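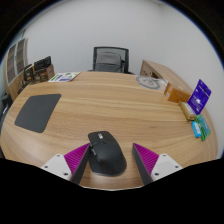 Arquivado em: Vida de escritório | Organização

1/ mesa nova montada, eu destruída. fio rapidinho sobre arrumar mesa de trabalho pra quem tá mudando de sala tb

2/ a antiga era reta, pequena, tudo em cima de tudo. essa é madeira clara, com a frente curva, e agora tenho que reaprender onde vai cada coisa. parece bobagem. não é, minha lombar que o diga

3/ paguei 2,407 com entrega e montagem. na Dullau queriam 2,000 só pelo tampo, sem gaveta, sem nada. fechei com a Gratudum em julho e esperei. e esperei. e esperei mais um pouco 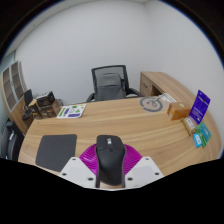 4/ primeira regra que me impus: nada volta pra mesa no automático. caneta sem tampa, carregador de celular que nem existe mais, bloquinho de brinde… tudo numa sacola. se em 2 semanas eu não procurar, lixo ou doação

5/ segunda: mouse. passei anos com ele longe demais, braço esticado o dia intero. agora tô testando posição antes de encher o resto. trabalha uma horinha, muda, trabalha mais uma. sem pressa (mentira, tô com pressa)

6/ alguém me perguntou do monitor: por último. primeiro mão e cadeira, depois tela. fiz ao contrário na outra sala e fiquei 6 meses torta
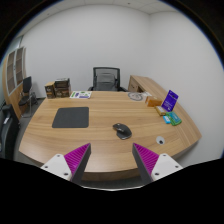 Mouse na madeira, mousepad do outro lado. Em negociação.

7/ o mousepad, aliás: gosto dele, é discreto, mas na Cairns vi um daqueles compridos que pegam teclado e tudo. tentação. alguém usa? esquenta? junta farelo? me contem

8/ cabo. ai, cabo. comprei um kit da Pikik com velcro e canaleta adesiva. o velcro é ótimo, a canaleta descolou na mesa velha em dois dias. limpem com álcool antes de colar, eu não limpei

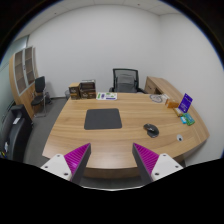
9/ caixa de papelão é meu ponto fraco, sempre acho que vou precisar "pra troca". da última mudança guardei caixa até de luminária. então prazo: as duas marrons que estão no fundo da mesa saem até o fim do mês, e aquele papel impresso do lado delas vai pra pasta de manuais ou pro reciclável, vou ler antes, juro. e pelo furinho redondo do tampo quero descer o cabo do monitor, se o plugue passar. se não passar volto aqui reclamar

10/ faltando: apoio de pé, luminária decente, um lugar pra bolsa que não seja o chão. gaveta ainda não mexi, deixa ela quieta

11/ quem tiver indicação de luminária que não ofusque na chamada de vídeo manda aí. até a faixa do razoável pfv, o orçamento foi todo na mesa

12/ ah e quem pediu o link da mesa: respondo por dm mais tarde, agora tenho reunião e não achei nem o fone

5/10/25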